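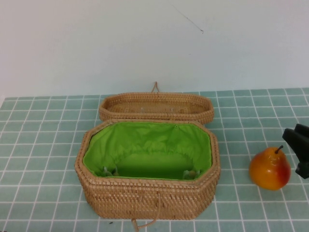 Rattan box with green lining, lid off.

My grandmother's letters and how I learned to read them

When I moved to Dunbridge I had two suitcases and a dictionary, and I was sure that the difficult part would be speaking. Speaking came quite quickly. What I lost, without noticing, was the handwriting of my own family.

My grandmother wrote to me for nine years. She wrote in the old style they taught in her village school, with the letters leaning hard to the right and the small "e" looking like a small "c". When I was a student I read her pages easily. Then we all bought telephones, she died, and the letters stayed in a drawer. Last winter I took one out and could read only every third word. I felt ashamed of this, and a little bit afraid also.

There are 251 letters. I know the number because I decided to copy all of them into a notebook, one every evening, and before such a work I wanted to know how long it would take. I started in March. Some are only half a page, about the price of plums or the neighbour's roof. The longest has 30 pages, and she wrote it when she could not sleep after my grandfather's operation.

I asked for advice at the evening class where I once learned English. Rosalind Strickland, who still teaches there, told me to stop looking at single letters and to copy the whole line with my own hand, also when I did not understand it. I thought this was strange advice. After two weeks my hand began to know the words before my eyes did. When she joins "s" and "t" there is a small hook, and once I had drawn this hook many times I found it everywhere.

I write with a pencil because I make many mistakes. My rule is that I do not correct her spelling. She wrote "tomorow" in our language also with one letter missing, every time, and now it would look wrong to me with the letter in it.

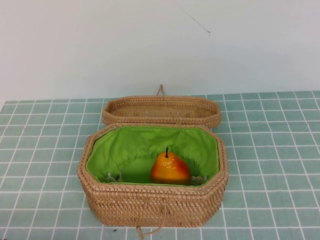
Page last changed: March, 21:30

What surprised me is how little she asked. In my memory her letters were full of questions: do you eat, is it cold, when do you come. Now I have copied 90 of them and the questions are few. Mostly she tells. She tells that the bus to Vodach goes an hour later, that somebody painted the school yellow and it is too yellow, that she made jam and burned the second pot. I think the questions were from the telephone calls and I mixed them together.

There is one word I still cannot solve. It comes in five letters, always near the end, and it looks like "Pamo". My mother thinks it was a dog. My uncle says there was never such a dog, and that it is a short form of a prayer. They had a small quarrel about it and now I do not mention it at Sunday lunch. If it is a dog, then the dog was ill in one spring and better by summer. If it is a prayer, the sentence makes no sense to me, but she did not always finish her sentences.

Ezekiel Obi wrote to me after the last post and asked if I will translate them into English for my children. I have tried with three. The words are possible, but she becomes too polite. In English she sounds like a lady who is waiting at the dentist. So for now I only copy, and I read aloud the funny parts to the children in both languages, mixed, as we speak at home anyway.

Tonight is the letter with the yellow school again, the second one about it. She had got used to the colour by then, but she did not forgive the painter.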